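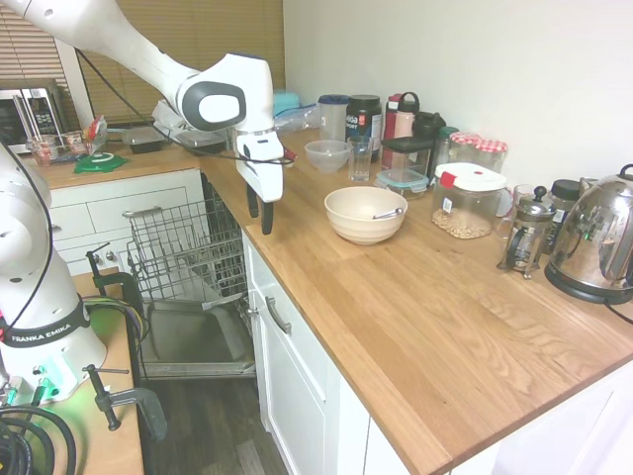
I started Tilden because I couldn't find anywhere near me that would teach grown-ups to cook without making them feel daft. I'd spent years in restaurant kitchens, where people shout, and I wanted the opposite – a place where you could ask what "simmer" means and get a proper answer. We teach the way you'd cook at home, with a wooden worktop, a beige bowl within reach and a dishwasher with its top rack pulled out, and if that sounds a bit ordinary then good, because ordinary suppers are what most of us have to make.

I'm Florêncio Macedo, by the way. I do the evening classes and most of the talking. Chandrasekhar Kotian teaches the weekend ones, and if you've ever been frightened of a pressure cooker, go to him! He took over the beginners' pulses course two years ago and it fills up faster than anything of mine (I'm fine about it, mostly). Attila Kelemen bakes. He'll happily spend a whole afternoon on one loaf with you, and he answers emails about sourdough starters at hours when he really should be asleep.

Classes are small, six people at most, so everyone gets to chop and stir and nobody ends up stuck at the back taking notes. You don't need any kit. Bring an apron if you're fond of yours, and a tub with a lid, as there are nearly always leftovers. We eat together at the end, usually around 5 on Saturdays and a good bit later on weeknights, so please don't have a big tea first.

People do ask about the name. Tilden was the street I lived on when I first came over, in a flat with two rings and no oven, and I learnt more about cooking there than I did at college. My first rice was dreadful. My second wasn't much better.

We can do vegetarian and vegan versions of nearly everything, and most allergies too, but tell us when you book and not when you're holding the spoon. Under-sixteens are welcome in the July holiday classes with an adult.

If you're not sure which class would suit you, ring up and ask for me. If I'm in the middle of an onion I'll call you back.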